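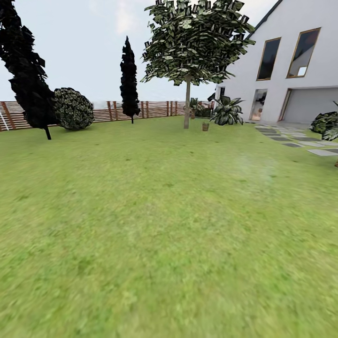
# Week 2: Scanning, Gaps and Giving Way

Handout for the evening theory group, Tundier Driver Education, Gerthorpe

Welcome back! Last week was all rules and paperwork, so tonight we get to the part I love teaching, where your eyes go and what you do with what they tell you. Bring your logbook and a pen that works.

## 1. Looking further ahead

Most new drivers look at the bit of road just past the bonnet. It feels safe and it's a terrible place to look, as you're already committed to it. Lift your eyes to where you'll be in **12 seconds**. At 60 km/h you cover close to 17 metres every second, so that's a couple of hundred metres up the road. On a short suburban street you'll run out of road first, and then you look to the end of what you can see.

Keep your eyes moving:

- far ahead
- mirror
- near ahead and both kerbs
- speedo (a glance, no more)
- far ahead again

Try it as a passenger this week! Say out loud what you spot: brake lights, a car door ajar, wheels turned out from the kerb. It sounds silly for the first five minutes and then it gets a bit addictive.

## 2. Following distance

Pick a pole or a sign. When the car in front passes it, start counting. If you reach the pole before you've finished saying "one thousand and one, one thousand and two", drop back. Two seconds is the dry-road minimum. Double it in rain, and on gravel, and when you're tired (though if you're tired, let's talk about why you're driving).

Worked example, 60 km/h:

| Stage | Distance |
|---|---|
| Reaction (1.5 s) | 25 m |
| Braking, dry bitumen | 20 m |
| Total | 45 m |

Now do 80 km/h yourself. Reaction distance grows in step with speed, but braking distance grows with the *square* of it. Have a guess before you work it out. Most people come in well short.

## 3. Choosing a gap

We'll use the Kincaid Road roundabout for this one, and you'll all meet it sooner or later. Slow early, look right early, and watch the front wheels of the other cars. Indicators tell you what someone meant to do at some point. Wheels tell you what the car is doing.

Questions to ask on approach:

1. Who is already on the roundabout?
2. Could I get in without anyone else having to brake?
3. Is my exit clear, including the crossing?

A "maybe" for question 2 is a no. Wait for the next one, there's always a next one.

## 4. Blind spots

Mirrors leave a wedge on each side big enough to swallow a motorbike. Head check before every lane change, every merge and every time you pull out from the kerb. Chin to shoulder, quick, back to the front. If the steering wheel moves with your head, practise parked.

## For next week

- Read pages on merging in the Trelalus workbook, and have a go at the sketch diagrams.
- Log at least 2 supervised drives, one of them after dark if you can manage it.
- Finish the 80 km/h table from section 2.

Night driving starts in March, so get those logbook hours ticking over now.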